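Savov hand gripper kit, built in the spare room. Review, four weeks in

Posted by Lanying Dong, December 2025

Right, quick one as I've got a bus to catch. Bought the Savov kit to log hand movements for a little tidy-up arm I'm building at home. Paid full price, no freebies.

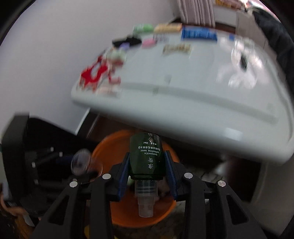 Build took me two evenings. Should have been one. The instructions skip from the finger frames straight to the wiring and you have to guess which spacers go where. I guessed wrong. Took it all apart again, lost a spacer down the floorboards, used one from the Isto bits drawer at the Floscombe workshop instead. Fits fine.

Good stuff first. The fingers are stiff. Proper stiff, no wobble at the joints once the screws are done up. Hollow slots keep the weight down, so my wrist lasts longer than it did with the old Onsri one, which was like waving a kettle about. Blue pads are the best part of the whole thing. They hold smooth glass, and a 30ml toner bottle upside down over a bucket is a fair test of that in my book. Black frame doesn't show the grime either.

I've been clearing my dressing table into an orange bucket with it, over and over. 3,826 grabs logged so far. Boxes easy. Little bottles easy if you come at them square. Flat packets are a pain, the fingertips want to skate over the top and you end up shoving the thing to the edge first. Soft cloth is hit and miss.

Now the moans.

The trigger spring is too strong out of the bag. After 100 grabs my hand was sore, after 200 I was swearing at it. Swapped it for a softer one from the workshop tin and its been lovely since. Savov ought to put two in the box.

Screws work loose. I check the finger joints every session now, quarter turn on each. A dab of threadlock would sort it but I still keep taking the thing to bits so haven't bothered.

View from the camera is very wide. Fine for the arm, it needs to see the whole table, but edges bend like mad and anything far off smears if you swing too quick. Slow down, basically. My early runs were far too fast and I've binned most of them.

Cable clip snapped on day 4. Zip tie.

Support: emailed Savov about the missing page, got a reply the next morning with a decent drawing atached. Can't complain. They said it'll go in the next print run.

Would I buy it again? Yes, for the fingers and pads. If you've never built anything, do it at a shared bench with someone who has, those spacers will have you in tears otherwise. Onsri is cheaper but heavier and the pads peel.

Arm itself is still in bits on the landing. Will post when the shoulder motor turns up.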